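15 April 2021

Bottle display, white wall. Notes from the relabel and restock. 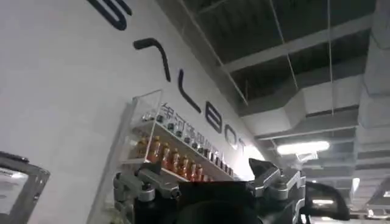 ## Shelf

Clear acrylic, two levels, fixed to the wall under the big navy lettering. Small bottles with dark caps stay on the upper level. Amber-orange bottles with the light caps go on the lower one. I thought about swapping them and decided against it. The tall ones would hide even more of the gray Chinese line on the wall, and the small ones already cover part of it.

Wiped the acrylic with a damp microfiber cloth and a drop of dish soap. No glass cleaner on it, please. The old panel from the Portela room went cloudy that way and we never got it clear again.

## Spacing

Tried a finger's width between the amber bottles first. Looked thin, and every small error in the line showed. Pushed them together shoulder to shoulder and it reads as one row. Downside: pulling one from the middle tends to drag its neighbor along. Take from the end and slide the rest up.

## Stock

Plultora carton opened at 114, minus what went up today. Count on the lid is in pencil, change it when you take any. Burero carton is still taped and should stay taped until July. Their order minimum is 1,000 labels, so if we change the wording again we are stuck with a lot of old ones. I'd rather wait for Monarano to settle the text.

Spare caps are in the drawer under the sink, bag of 25. Light ones only. Dark caps need ordering.

## Labels

Two from this batch had a lifted corner. Pressed them down with the back of a spoon and a little heat from the hair dryer, low setting. One held. The other came up again after lunch, so it's in the reject box. Same adhesive lot as before, 547 on the roll core. Worth asking Plultora if they changed the backing.

## To do

- Order dark caps
- Ask Plultora about lot 547
- Check the shelf screws, last tightened before the move
- Find a narrower duster, the wide one won't go behind the upper row
- Copy the Portela shelf measurements into this book, they're still on a loose sheet in the label drawer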